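Colura Bundle Maker

Court bundles for small law firms, from Wouters of Kudcombe

Anyone who has put together a trial bundle by hand knows the feeling. It's late on a Wednesday, the index says page 412, the page itself says 409, and counsel has just sent over one more witness statement to go in at tab 3. Colura was made for that evening! You drop your documents in, drag them into order, and it numbers the pages, builds the index and adds the bookmarks in one go. Slip in a late document and everything after it renumbers itself, index and cross-references included.

We started writing it for a two-partner injury practice in Kudcombe that was losing whole afternoons to page numbering, and we still get a bit of a thrill when a 1023-page bundle comes out right first time (that one was a road accident claim with a lot of medical records).
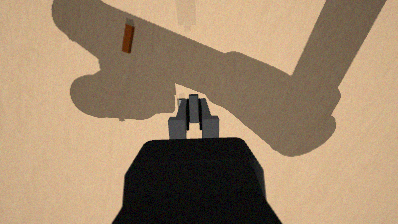
Sorting is the part people tell us they enjoy most, which surprised us. Each document sits on the screen as a card, and you can group the cards under pleadings, statements, experts, correspondence or any heading of your own. The desk view clears away the menus while you work and gives you a plain background to lay the cards on. Pick the shade you like: there's a white, a dark grey and a pale peachy beige much like the grainy surface behind the black gripper, and the beige is kind on the eyes when you've been reading disclosure since breakfast. Your choice is saved with your login, so a shared computer won't swap it on you.
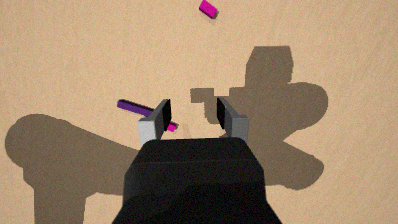
Gripper with three small coloured objects on a sandy-tan surface.

What it does

Page numbers at top or bottom, in the size you choose, placed so they don't sit on top of the text.
Index with dates, descriptions and page ranges, editable right up to the moment you export.
Bookmarks named to match the index.
Searchable text added to scanned letters and typed notes.
Redaction that removes the words underneath as well as covering them.
Separate versions for the judge, the other side and your witness, all made from the same set of papers.

There are 18 ready-made layouts, covering small claims, employment, family and personal injury hearings among others. You can change any of them and save your own, and if your local court likes things a particular way, do tell us. We added nine of the current layouts after firms wrote in.

Working with Tarnelov

If your office already keeps its files in Tarnelov, Colura opens a matter directly and leaves the originals untouched. Finished bundles go back to the same matter with the date in the file name.

Size and set-up

Up to 200 documents per bundle on the standard licence, with larger bundles on the practice licence. Runs on Windows and Mac. The April update, with faster exporting and a much nicer index editor, is included with both.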